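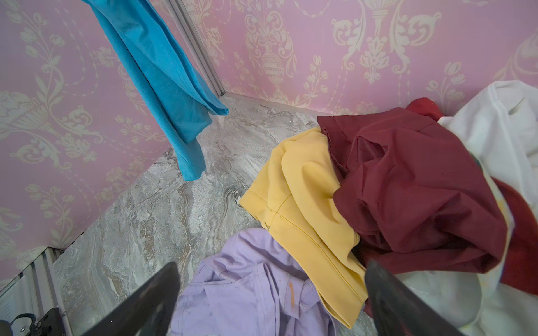 Robot teleoperators, laundry tasks
Jakatbridge, Hayes site
Part time and full time, day and evening shifts

Jakatbridge is hiring operators to show robot arms how to handle clothes. You will steer a pair of arms by remote control, using two hand controllers and the view from the wrist cameras, and work through garments piled on the floor of a small test room. Each run is recorded and used to train the Tinda folding software.

What the job involves

Picking one garment out of a mixed pile, such as a shirt lying under other clothes, and moving it clear. Sorting by color. Laying shirts out and folding them. Marking each run as good, partial or failed. Resetting the pile between runs so it is never the same twice. Some weeks we also do hand guiding, where you stand next to the arm and move it yourself.

A trained operator records 800 runs a month. New starters are not held to that number until training is over.

What we need from you

Steady hands and patience with repeated work. Good color vision, with or without glasses. You should be able to sit for up to 2 hours between breaks and kneel to reset clothes on a hard floor. Experience with game controllers, sewing or laundry work is useful but not required. You do not need to code.

Some of the clothes are stained or marked. They are part of the set and should be left as they are, so please don't wash or swap anything without asking.

Hours and pay

Full time is 37 hours a week. Part time shifts run 8 a.m. to noon or 5 p.m. to 9 p.m. Training is paid at the full rate, and there is a $600 bonus at the end of the first three months. Pay rate is given at the first call.

How to apply

Send a resume and a few lines on why the work suits you to Bernadette Kavanagh, operator hiring. Selected applicants come in for a one-hour paid trial on the arms with Oisín Ó Ceallaigh, who runs the floor. Trials are held through April. Wear clothes you can kneel in.

No agencies please.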